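Vorkari control stack, notes thread
Share 24 | Comments 2

1/ We moved the two-arm cell from our old teleop scripts to the Vorkari runtime in January. Posting what changed in the software. Hardware is the same.

2/ Control loop first. The old loop ran policy inference and joint commands in one process. A slow inference step meant a stale command, and the arms twitched. Now the policy writes action chunks to a buffer and a separate process reads from it.

3/ Chunk length is 64 steps. We replan after 20 and blend the overlap with a linear ramp. Exponential weighting looked better in plots and worse on the arms. Haven't worked out why.

4/ The task is cable sorting into trays. Beige coil in the pink tray, purple in the yellow one, more beige coils and a dark blue bundle still out on the wood.
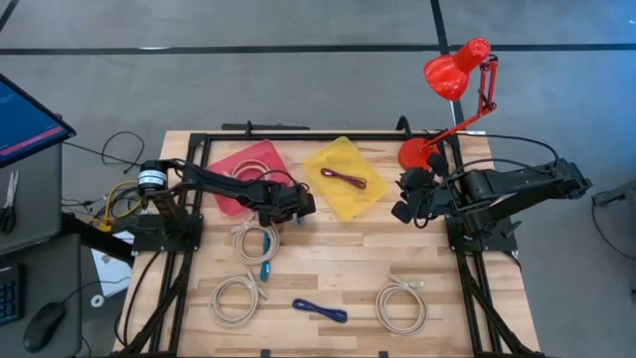 5/ Perception. The trays are translucent, so depth on them is poor. We dropped depth for tray pose and fit the outline in RGB. The segmenter (Bromavach, small checkpoint) also merges beige coils with the butcher block under low light. Color augmentation on the table class helped. Locking white balance helped more.

6/ Planning. Each arm gets its own half of the table plus a shared strip in the middle. The strip has a lock, and one arm holds it at a time. Crude, but the joint planner from Voß kept timing out with both arms reaching inward.

7/ The red lamp is a static collision object on the right arm's side. If you move it, update the scene file. The planner won't notice.

8/ Tooling. Logs go to Cludari, one file per episode, with camera and joint streams on the same clock. Replay had an off-by-one on the gripper channel. Fixed in the current branch. Re-export anything older before training on it.

9/ Open issue: a connector on a coil shifts the grasp point toward the plug. Labeling connectors as a separate class is next.

Print this thread | E-mail this thread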